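Bohren lassen
Warum Mieter ihre Wände benutzen dürfen sollten

Von Lorcan Ó Gríofa, Oktober 2023

Als ich im Juli aus meiner alten Wohnung auszog, standen im Übergabeprotokoll 16 Dübellöcher. Die Hausverwaltung Norkier hatte sie Zimmer für Zimmer aufgenommen, auch die vier, an denen vorher die Küchenschränke hingen. Von meiner Kaution in Höhe von 3.366 Euro wurden 648 Euro einbehalten. Ich hatte in der Wohnung neun Jahre gewohnt.

Über den Betrag haben wir uns inzwischen geeinigt, darum geht es mir hier nicht mehr. Mich beschäftigt die Haltung dahinter. In vielen Mietverhältnissen gilt die Wand als etwas, das der Mieter zwar bezahlt, aber möglichst nicht anfassen soll. Man darf sie ansehen und vielleicht streichen, solange die Farbe neutral bleibt. Ein Regal daran zu befestigen, wird schon als Eingriff behandelt.

Das ist eine falsche Vorstellung vom Wohnen. Wer eine Wohnung mietet, mietet auch die senkrechten Flächen. In kleinen Grundrissen sind sie der wichtigste Stauraum überhaupt. Im Bad meiner neuen Wohnung passt neben das Waschbecken kein Schrank, der auf dem Boden steht. Ein Hängeschrank würde passen. 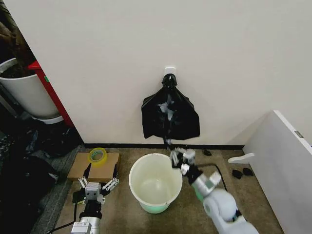
Darf der Vermieter das Bohren ganz untersagen?

In der Regel geht das nicht. Dübellöcher im üblichen Umfang gehören zum vertragsgemäßen Gebrauch einer Wohnung, und eine Klausel, die jedes Loch verbietet, hält vor Gericht meist nicht stand. Was üblich ist, hängt vom Raum und vom Einzelfall ab. In einem Bad ohne Halterungen wird mehr hingenommen als in einem Flur.

Die Rechtslage ist für Mieter also gar nicht schlecht. Sie hilft ihnen nur wenig. Wer auszieht, braucht die Kaution meistens sofort, denn die nächste Wohnung verlangt ebenfalls eine. Der Vermieter hat das Geld schon und kann warten. Viele geben deshalb nach und unterschreiben, was im Protokoll steht. Bei der Besichtigung für die neue Wohnung stellen sie dann auch keine Fragen mehr, es stehen ja noch dreißig andere im Treppenhaus.

So entsteht eine Vorsicht, die im Vertrag gar nicht steht. Ich kenne Leute, die nach fünf Jahren ihre Bilder noch auf dem Boden stehen haben, an die Wand gelehnt. In meinem Haus in der Binderstraße hat eine Familie die Garderobe auf zwei Ständer verteilt, die regelmäßig umfallen. Beide Eltern haben Angst um die Kaution. Gefragt haben sie den Vermieter nie.

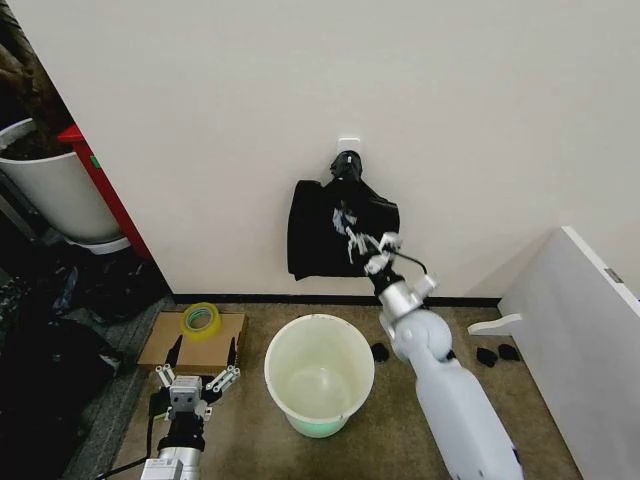 Der Handel hat auf diese Vorsicht längst reagiert. Im Baumarkt füllt das Sortiment zum Kleben statt Bohren ein ganzes Regal, mit Leisten, Pads, Saugnäpfen und Klemmstangen für den Duschvorhang. Für leichte Dinge ist dagegen nichts zu sagen. Ein kleiner weißer Klebehaken an einer weißen Wand fällt kaum auf, und einen zugeknoteten schwarzen Beutel kann man ohne Weiteres daran hängen. Für ein Bücherregal taugt er nicht, und die Gewichtsangabe auf der Packung gilt für glatte, saubere, tragfähige Untergründe. Eine mehrfach überstrichene Raufaser ist keiner davon.

Dazu kommt, dass auch das Kleben Spuren hinterlässt. Beim Abziehen eines Hakens in meinem alten Flur löste sich ein Stück Farbe samt Tapete, größer als meine Handfläche. Ein Sechs-Millimeter-Loch schließt man mit etwas Spachtelmasse in zwei Minuten, nach dem Trocknen wird geschliffen und übergestrichen. Bei der abgerissenen Tapete musste ich eine ganze Bahn ersetzen. Norkier hat sie nicht beanstandet, weil ich es vor der Übergabe selbst erledigt hatte. Billiger als die Löcher war es trotzdem nicht.

Man kann es auch aus der Sicht der Eigentümer betrachten. Meine jetzige Vermieterin, Frau Nic Giolla, besitzt zwei Wohnungen und verwaltet sie selbst. Sie fürchtet weniger das einzelne Loch als das falsche: die angebohrte Leitung, den gesprungenen Fliesenspiegel, den Dübel in einer Leichtbauwand, der beim ersten Ruck ein Stück Gipskarton mitnimmt. Diese Sorge ist berechtigt. Ein Wasserschaden hinter der Küchenzeile kostet ein Vielfaches jeder Kaution, und eine Fliese aus einer ausgelaufenen Serie bekommt man nicht nachgekauft.

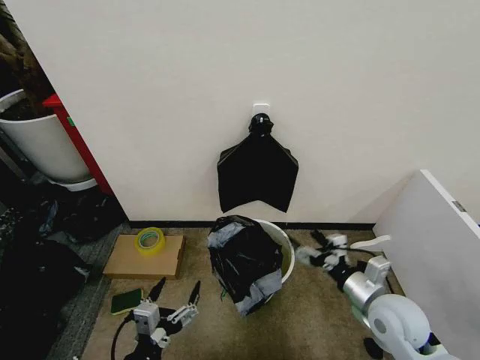
Klebehaken mit schwarzem Müllbeutel, darunter ein Eimer.

Gegen den falschen Dübel hilft aber kein Verbot, dafür müsste man Auskunft geben. Frau Nic Giolla hat mir zum Einzug zwei Seiten Papier überreicht. Darauf ist eingezeichnet, wo die Leitungen verlaufen, welche Wände aus Ziegel sind und welche aus Gipskarton. Im Bad soll in die Fugen gebohrt werden. Es steht auch darauf, welche Spachtelmasse sie verwendet und welchen Farbton die Wände haben. Ich habe in anderen Wohnungen nie etwas Vergleichbares bekommen, obwohl jede größere Verwaltung die Pläne im Schrank haben dürfte.

Ich würde daraus eine Pflicht machen. Zu jedem Mietvertrag sollte ein Wandblatt gehören, so selbstverständlich wie der Energieausweis. Es müsste keine Architektenzeichnung sein, eine Skizze je Raum würde reichen. Wer sich daran hält, haftet für gewöhnliche Löcher nicht. Wer trotz Plan in die Leitung bohrt, haftet, und darüber wird sich kaum jemand beschweren.

Als Zweites fehlt eine feste Grenze für Abzüge. Solange der Umgang mit Dübellöchern vom Einzelfall abhängt, gewinnt derjenige, der länger warten kann. Eine einfache Regel wäre, dass nach fünf Mietjahren für verschließbare Löcher in Putz und Tapete gar nichts mehr verlangt werden darf. Nach dieser Zeit wird eine Wohnung vor der Neuvermietung ohnehin meist gestrichen. Meine alte wurde komplett gestrichen, das habe ich beim Nachmieter gesehen. Meine Löcher wären dabei mit verschwunden.
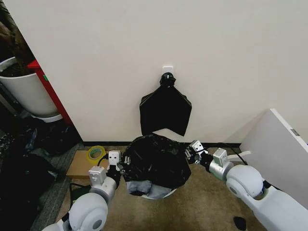 Ein kleiner Haken auf heller Wand, daran ein schwarzer Beutel.

Gegen solche Vorschläge wird eingewandt, sie machten das Vermieten noch komplizierter. Für jemanden mit einer einzigen Wohnung mag ein weiteres Blatt lästig sein. Der Aufwand fällt allerdings nur einmal an, und er spart den Streit am Ende. Die Einigung mit Norkier hat sieben Briefe gebraucht, drei davon von einem Anwalt. Sie haben mir schließlich 500 Euro überwiesen. Was deren Anwalt gekostet hat, weiß ich nicht.

In der neuen Wohnung hängt seit zwei Wochen das Bücherregal, mit acht Dübeln in der Ziegelwand. Der Schrank fürs Bad ist bestellt.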